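Nightlife and the City: Week 4 handout
Why a club closes for the winter and still costs money 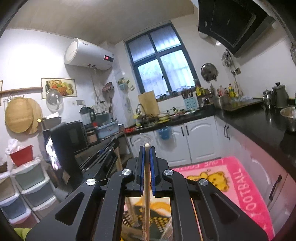
Photo: Jade Haworth

Reading for this week is the Sarkbridge chapter in the course pack, plus the short licensing extract at the back. If you've only read one of them, read the extract. It's dull, and it's where the marks are.

1. Recap

Last week we looked at how dance clubs grew out of rooms meant for something else: skating rinks, farm buildings, hotel basements, the back half of a restaurant whose owner had given up on dinner. We ended on the idea of the "borrowed room," meaning a venue whose shape was decided before anybody thought of putting a dance floor in it. Keep that term. It comes back in Week 6 and again in the final paper.

2. The seasonal venue

A seasonal club earns its year in a few months and spends the remainder waiting. Alport, our main case, is a resort town with one long beach, one road in, and a summer population that bears no relation to its winter one. Its largest club, Sheikh, opens for 17 weeks. Rent, insurance and the loan on the sound system run for all 52.

Students usually assume the money comes from the door. Some of it does. In the model we'll use in section, the door covers the headliner on a good night and part of the headliner on a bad one. The bar pays for everything else, which explains the price of water.

Terms to know:
Opening party: the first public night of the season. Often loses money on purpose.
Closing party: the last night. Often makes it back.
Residency: an agreed run of nights by one artist or promoter in one venue.
Shoulder weeks: the weeks at either end of the season, when the staff can see each other across the dance floor.

3. What an opening party is for

On paper, the opening party is a terrible idea. The lineup is too long, half the guest list has never bought a drink in its life, and the lighting crew is still on ladders at 9 p.m. Sheikh books 13 acts for its opening, several of whom play to bartenders.

The reading offers an explanation I find fairly convincing. The opening is an advertisement addressed to promoters and agents, with the public invited along as scenery. A full room in the first week tells an agent that the room will be worth playing in August. The ticket buyers are having a nice time, and they are also evidence.

Compare Plukville, an inland college town where the clubs run all year and shut down, if at all, for the plumbing. Openings there are small and slightly embarrassed. The calendar hangs on the school year, so the big nights come in the first weeks of the fall term and again after exams. Same business, different weather.

4. Residencies and risk

A residency moves risk around. With one-off bookings, the venue pays a fee and takes whatever comes. With a residency, the promoter usually takes the door and the venue keeps the bar. Both sides then spend the summer convinced the other got the better deal — a sign, some would argue, of a fair contract.

Things to watch for in the contract extract:
Who pays for flights when a show is canceled
The radius clause (how close, and how soon, the artist may play somewhere else)
Who owns the name of the night
Billing, including the size of the letters on the poster

Don't laugh at the last one. The Sarkbridge chapter spends over four pages on a dispute about letter size, and by the end of it two friends of long standing are communicating through a printer.

5. Size and the license

Sarkbridge is the small-room case. Its main club has a licensed capacity of 258, and that number shapes everything the owners can do. They can't afford a big name at normal ticket prices, so they sell the room itself: low ceiling, no balcony, no table service, a DJ booth at floor level where people can lean in and make requests. The DJs have mixed feelings about this.

Note the argument on page 4 of the extract. Capacity is set by exits and floor area, while reputation is set by how crowded a room feels. Two hundred people in Sarkbridge is a legend. Two hundred people in Sheikh is a staff meeting.

6. For section

Bring a one-page budget for a single night at either Sheikh or the Sarkbridge club. Choose the month. You must include security, cleaning and the artist's hotel. Last year's budgets were very strong on smoke machines and forgot to pay the door staff.

Be ready to say which line you would cut first if ticket sales came in at half. "Marketing" is accepted as an answer, with a sigh.

Budgets are due at the start of section, on paper. Week 5 covers noise complaints, so read the neighbors' letters in the course pack. They are better written than most of the scholarship.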